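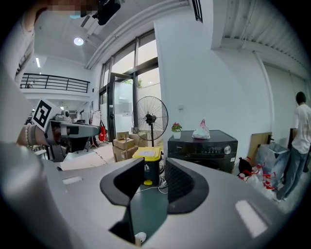
Wednesday, 4:10 pm. Gripper width readings, again. Edgardo's note from this morning says the dropout is fixed and blames glare on the marker. I don't buy it. He may be right that the ground floor is a bad place for optics: white walls, that big dark-framed window wall with the greenery behind it, the round ceiling light, and a glint sitting on the right side of the gripper body. So I can see why he'd reach for it. But glare should come and go as you turn the tool, and this doesn't.

What happens: you close the fingers, the logged width follows down nicely, then it sticks. Fingers open, width stays where it was. After a bit it jumps to the correct value as if nothing had happened. No error in the log. The Dellero script marks those stretches as good, and that bothers me more than the dropout does. If this had been driving an arm, the arm would have believed it was still holding something.

Tried today:

Turned off the ceiling light. Same.
Cardboard over the window side. Same, and now there's cardboard on the floor.
Swapped cables between the two units. The fault stayed with the unit. So much for the cable theory (mine, from yesterday).
Exposure down two steps. Maybe slightly fewer freezes. Edgardo counts this as proof. I count it as one run.

Pulled 200 closes from the log after lunch and went through them by hand. 48 have a frozen stretch. If glare did it they ought to bunch up when the tool faces the window. They don't. They bunch up late in the session, after the unit has been on for a good while, and hardly any come in the first 70. Smells like heat or a buffer filling. The queue in the logger is capped at 2000 entries, and I would like someone to tell me what it does when it gets there. The Nusance manual says "handled gracefully." Fine. How?

Aarne thinks the slide is binding when it warms up and the number is true. I checked this one properly: watched the fingers open all the way with the width stuck at closed on the laptop. The slide is fine. Told him so, he wants calipers on it anyway. Go ahead.

Safety bit. Until this is sorted, nobody runs the Saarela arm from this width signal, including slow mode, including "just once." The hold check has no second source, so a stale number passes. I've put tape over the enable switch. Please leave it there.

Next: cold start tomorrow, log queue length next to width, leave the lights alone so we change one thing only. Then repeat with a fan on the unit. If the freezes move later with the fan, it's heat. If they land at the same entry count, it's the queue and I'll write to Revell, who sold us the logger and will say it's glare.

Edgardo, please take "fixed" off the board. "Not seen this morning" is what you have.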